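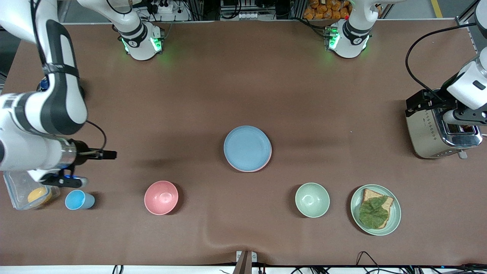

Figure 4.1 Breakfast setting on a brown-covered table, with stacked blue and pink plates, a toaster and a lidded food container.

Chapter 4
Tableware: Form, Stacking and Storage

4.1 Scope of the chapter

Chapter 3 dealt with cutlery and small utensils. The present chapter covers round tableware for everyday use: plates, shallow bowls and the pieces that fall between them. Glassware is treated in Chapter 5. Readers using the Kuvasska edition should note that the section numbers differ from 4.6 onward.

Round pieces are described by four terms. The rim is the outer edge. The wall is the sloping part inside the rim. The well is the flat or nearly flat floor, and the foot is the ring or base on which the piece rests. In many molded pieces a low ridge separates the wall from the well. The ridge is a useful reference when measuring, as the diameter of the well determines what can stand in it without tipping.
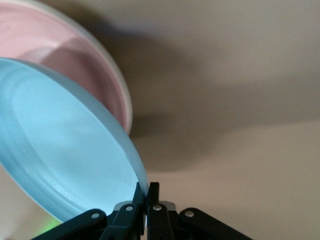 The line between a plate and a bowl is a matter of convention. Fiadzo places it at a depth of 50 mm, measured from the rim to the well, and calls everything shallower a plate. Trade catalogs are less strict, and a low piece with a raised rim may be listed under either name. In this book the term "shallow ware" is used where the distinction has no effect on handling.

4.2 Stacking

Two pieces are said to nest when the foot of the upper one rests inside the well of the lower one. They are said to ride when the upper piece is carried on the wall or rim of the lower. Nested stacks are stable and compact. Riding stacks shift under side load and should be kept low. Pieces of equal diameter hide one another when viewed from directly overhead; a slight offset exposes a crescent of the lower rim, and this is often the first sign that a stack is off center.

The Boateng storage trial, discussed in 4.5, used 17 patterns of shallow ware. Before reading further, students should review the definitions of load and contact area in Section 2.3.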